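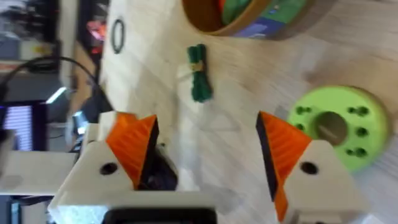
Cord hank between the pads, green ring off to the right.

Setting up the Treline two-arm bench kit, part 2: teaching it to pick things up

Updated June 2020

If you followed part 1, you have two arms clamped to a table and a box of leftover screws you've decided not to think about. Time to make the thing earn its price.

Before you start

Run the Dretov software and home both arms. The manual covers this on page 42, in a sentence Gregor Purves and I read four times. It means: hold the arm up, press the button, let go slowly.

1. Set the closing force. It ships at maximum. Drop it to 25 for anything that squashes. The ridged orange pads bend a little, so you need less squeeze than you'd think.

2. Start with the cord. Come straight down over the tie in the middle. If you grab an end you get a longer cord and a bad mood.

3. Move on to the toy vegetables. Take them from the tabletop first. Picking out of the container is a separate skill, and the wrist camera loses sight of the rim about when you need it.
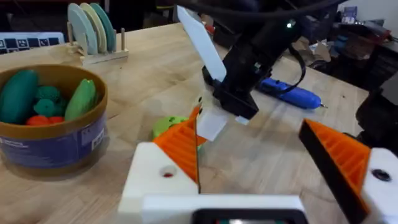 Vegetables in the tub, one out on the wood.

4. Try the ring. Lying flat, it's the meanest object in the set. Put one finger through the center hole and close on the rim.

5. Add the second arm. Keep speed at 2 until you trust yourself. Error 3159 means the arms think they're about to collide, and they are usually right.

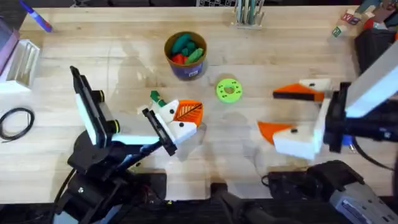
Practice handing a small part from one gripper to the other before you try anything you'd show a visitor. Hawi Kahsay got it on her first afternoon. I took until September and blame the cable.

Is the kit worth buying? For a teaching bench, yes. The arms are good, the pads are better, and the manual makes a decent shim.

Part 3: calibration, and where the screws went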